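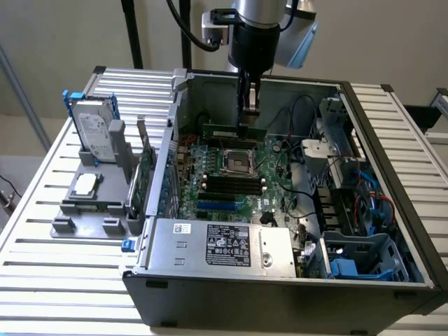 I have wanted to bring an old office desktop back to life ever since my cousin in Plalthorpe gave me a laptop she'd rebuilt herself, and this summer I'm finally doing it! I've read far too many forum threads, I've bought a decent screwdriver, and I've learned a whole new vocabulary. Memory was the part I was most curious about, and I love how simple it is once you see it: a skinny green stick and four black slots in a row, right under the silver socket where the processor goes. Push down until both ends click, or so everyone says. I practiced on a dead board from April until my thumbs were sore, and I still held my breath the first time I did it on a good one.

The computer itself is a Dell tower, which pleased me a lot (I typed all my college papers on one). I've named mine Garo, after the hero of a comic I read as a kid. Eun-ji Yeon, who is the most patient friend a beginner could have, told me to do everything with the case on its side and to leave the power supply alone. You don't open those. Ever. Everything else is fair game, and she made me say that back to her twice.

My shopping list so far:

Thermal paste (small tube)
A used processor from Selley, the parts shop by the station
Two matching memory sticks
Compressed air
A new coin battery for the board

The battery was the cheapest thing on there and the one I nearly forgot.

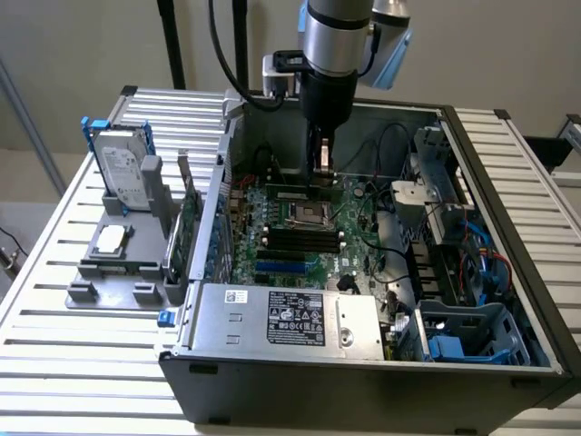
Putting the processor in is the step that scares me, and I'm also weirdly excited about it. All those tiny contacts! Miłosz Wilczyńska walked me through it over the phone: lever up, line up the little triangle, let the chip drop in under its own weight, no pushing. With the lever open and no chip in it, the socket is just a neat little silver frame, smaller than I'd imagined for the thing that does all the thinking. The memory slots below it are all empty too, so there's plenty left to look forward to. After that it's paste (a pea, or a grain of rice, depending on who you ask), then the cooler, then cables.

I do want to tidy the cables properly. There's a tutorial by a blogger called Szewczyk that I've watched 5 times now, and his come out so beautiful that I went and bought a bag of velcro ties on the spot. More when the parts come!

Posted August 2019
198 shares | 4 comments

Recent posts
Which screwdriver should I buy?
My dead practice board
Cleaning a keyboard one key at a time
Saturday at the Plalthorpe flea market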